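4. Setting Up the Zerker 2 Trekking Pole Shelter

Read this section through once before the first pitch. The Zerker 2 uses two trekking poles in place of dedicated tent poles. Poles are not included.

4.1 Before you start

Packed contents: one canopy, one floor insert, 6 stakes, 3 spare guylines and one repair sleeve. The stakes and guylines are in the side pocket of the stuff sack. Packed weight with all parts is 1055 grams.

Set both trekking poles to 48 inches, measured from tip to top of grip. Poles that do not lock at this length cannot be used with this shelter.

Note: Shock-absorbing poles must have the spring feature switched off. A pole that compresses under load will let the ridge sag.

4.2 Choosing a site

The shelter needs a level area of 9 by 7 feet. Avoid hollows and dry stream beds. Clear away sticks and sharp stones by hand. Place the narrow end toward the wind.

Caution: Do not pitch under dead limbs or leaning trees.

4.3 Pitching the canopy

1. Unfold the canopy with the gray side down. The Ivura label marks the foot end.

2. Stake the two foot corners. Drive each stake at an angle, with the head leaning away from the shelter, until the hook is level with the ground.

3. Pull the head corners out until the foot edge is straight, then stake them. Leave one inch of slack in each corner loop.

4. Open the door zipper. Place the first pole inside at the head end, grip up, and seat the grip in the reinforced cup.

5. Run the head guyline straight out from the peak and stake it. Tighten until the pole stands by itself.

6. Repeat steps 4 and 5 at the foot end.

7. Close the door zipper and take up the slack at all four corners, working in diagonal pairs.

8. Check the ridge seam. It should be straight from peak to peak. If it dips in the middle, lengthen both poles by one inch and retighten the guylines.

Caution: Never tighten a corner with the door zipper open. The load passes through the zipper tape and may pull the teeth out of line.

4.4 Fitting the floor insert

The floor clips to the canopy at each corner and at the middle of each long side. Fit the corner clips first. The raised edge faces up. For ground that is rocky or frozen, use the Lagman groundsheet (sold separately) folded so that no part of it extends past the canopy edge. A groundsheet that sticks out will collect rain and carry it under the floor.

4.5 Loose or rocky ground

The supplied stakes are meant for firm soil. In sand or snow, tie each corner loop to a buried stuff sack or a stick laid flat, and pack the fill down hard. On rock, run a spare guyline from the corner loop around a large stone and back to the loop.

4.6 Ventilation

Each peak has a vent held open by a short stiffener. Keep both vents open in all weather, including rain. On still, cold nights water will form on the inner face of the canopy. Wipe it off before packing.

Warning: Do not cook inside the shelter or run any burning appliance in it. Fumes can kill, and the canopy fabric melts quickly.
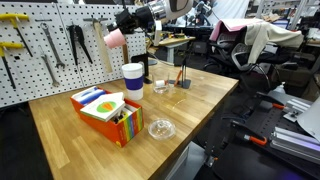
4.7 Taking down and packing

1. Shake off loose water and dirt. Unclip the floor.

2. Release the guylines, then remove the poles, foot end first.

3. Pull the stakes by the cord loop. Do not pull them by the canopy.

4. Fold the canopy in thirds lengthwise and roll it toward the door, leaving the zipper open a few inches to let air out.

A shelter packed wet must be unpacked and dried within 24 hours. Store it loose in a dry place, out of the stuff sack.

4.8 Revision notes

October: step 8 reworded and pole length corrected, R. Malabanan. Section 4.5 added after field trials at Prallidham, E. Kołodziej.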